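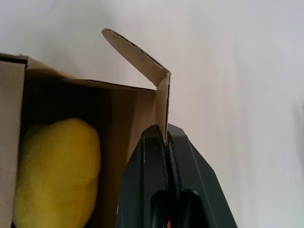

Figure 6. Wrist camera view. The gripper holds the box by its right wall, yellow plush piece inside.

5.3 Box demonstration for visitors

Use this section when the Veka cell is shown at an open day. It is assumed that start-up (5.1) and the safety check (5.2) are finished. Revised March 3, 2024, by Liv Amundsen.

1. Put the box on the white table top, open side up. One flap stays folded up and outward. Do not tape it.
2. Lay the plush piece in the box, near the wall opposite to the gripper.
3. Ask all visitors to stand behind the floor line.
4. On the panel, choose DEMO, then program 214. Set the speed to 38 percent.
5. Press START and keep one hand at the stop button.
6. When the gripper has closed, look at the wrist view on the visitor screen. One cardboard wall must be between the two fingers, as in Figure 6. If it is not, press STOP and go back to step 1.
7. Press CONTINUE. The arm pulls the box to the front mark and opens the gripper.

Note: Program 97 is the old version from Urnum. It closes on the flap and must not be used for visitors.

Note: Children often want to place the toy themselves. This is allowed only in step 2, with the arm parked and the green lamp on.

CAUTION: Do not put more than 400 grams in the box. The cardboard wall can tear — then the load drops on the table.

CAUTION: Never reach into the box while the gripper is closed, also not when the arm stands still.

For groups in August, the Ternden hall must be booked with Oda Moen. Spare boxes are in the cabinet under the panel.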